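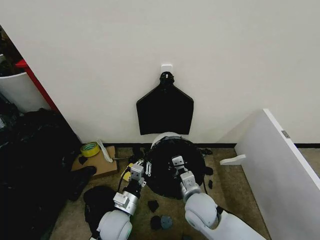

Writing the floor rules at Gallside

Morag Geddes keeps the operating rules for the two-armed robots at Gallside, and she has rewritten them more than once. The current version took effect on 31 Oct 2022. It fits on 2 pages. The one before it ran to 20.

"People signed the long one and never opened it again," she says. "If a rule can't be read while you're standing next to the machine, I don't want it."

Much of the new text deals with work at floor level. Geddes says most written practice she inherited assumed a bench, with a fixed height and a clear edge. Carpet has neither. Loose wrenches, tape, scraps of cardboard and cables all end up within reach of the arms, and an operator looking mainly at the grippers can miss them.

Her first rule is that the operator names the target object out loud before either arm moves. The second is that hand tools are either part of the task or off the floor.

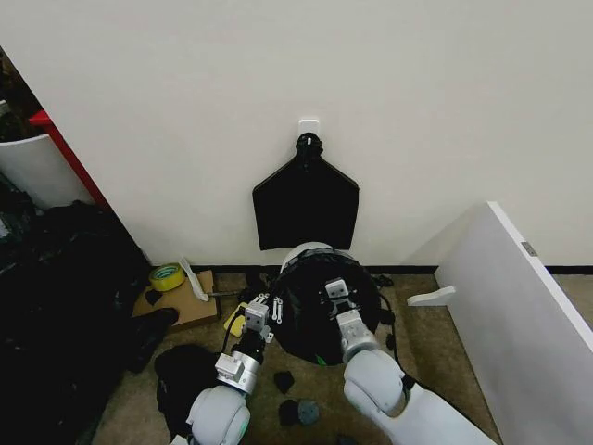 "And if they are part of the task, you write them down," she adds. "Wrenches, tape, whatever it is. Then the next person knows they were meant to be there."

Cables get their own paragraph. A gripper may not close near one until a second person has looked at it from the side. Geddes took that from Kerham, where she worked before, and admits it slows things down. She has been asked to drop it and has refused.

She is less strict about panels and boards propped at an angle. The draft in July banned them outright, but staff at the Broddale site objected that they had no other place to put them. The rule now says a leaning board must be checked at the start of each session and stay outside the arms' marked reach — "marked with tape, so there's no arguing."

Problems go in a log, which has 400 entries so far. Geddes reads all of them. Entry forms still carry the old Tsao numbering, and she would like that changed before she starts on the section about handing over between shifts.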